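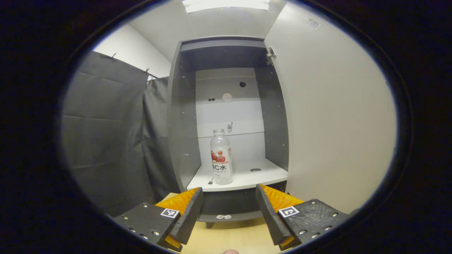 *The open grey cabinet in the small room.*

## 4. Setting up your Nakach reader

Now for the fun part! Nakach shows webcomics one panel at a time, and it keeps the author's commentary tucked beside each page so you can dip in whenever you like.

1. Open **Library**, then choose **Add comic**.
2. Paste the address of the comic's first page. We'll use *Lornesach* here, a lovely long fantasy strip with more than 200 pages.
3. Pick a reading direction. *Lornesach* runs left to right.
4. Set **Preload** to 6 pages. (You can go higher, but older tablets start to grumble.)
5. Turn on **Commentary** and drag the text size to 18.
6. Tap **Save**, and your first page should open straight away!

**Note:** Hover text shows up under the panel in italics. On a touch screen, press and hold the panel to bring it up.

**Caution:** Changing the reading direction partway through a chapter clears your bookmarks for that chapter. Export them first from **Library > Backup**.

If the colours look washed out, set **Page tint** to 70 and reload. Comics hosted on Clotum need a separate login, covered in section 5.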